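4.2 Living with the Vastix kit

We bought the Vastix wrist kit with our own money, so I feel free to grumble a bit. It arrived in one box with a mount, a small camera and 800 pages of manual (I read nine of them, sorry). Yichen Lei had it bolted on before lunch, and the software found it straight away, which cheered us all up no end! We then gave it the cloth task from Section 3, using the blue towel with the hanging loop (Figure 6).
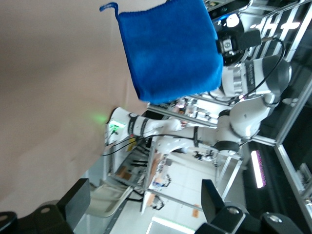 Figure 6. The towel held by the white arm, from the wrist camera.

Sheyla Sotelo thought, reading our draft, that we were being far too kind about the price, and that a lab with only one arm would do better to rent the kit from Clurkach for a month and see if it earned its keep. Fair enough, and I'd have liked that option myself.

My own gripe is the calibration. It has to be redone each time the fingers are swapped, and the wizard makes you click through five screens even when you know what you want. Jinfeng Zou wrote a short script to skip them – it's in Appendix B, do help yourself. With that in place I got on with the kit very nicely, and I'd buy the mount again tomorrow. The support line I'm less sure of, as they still owe me a reply from July.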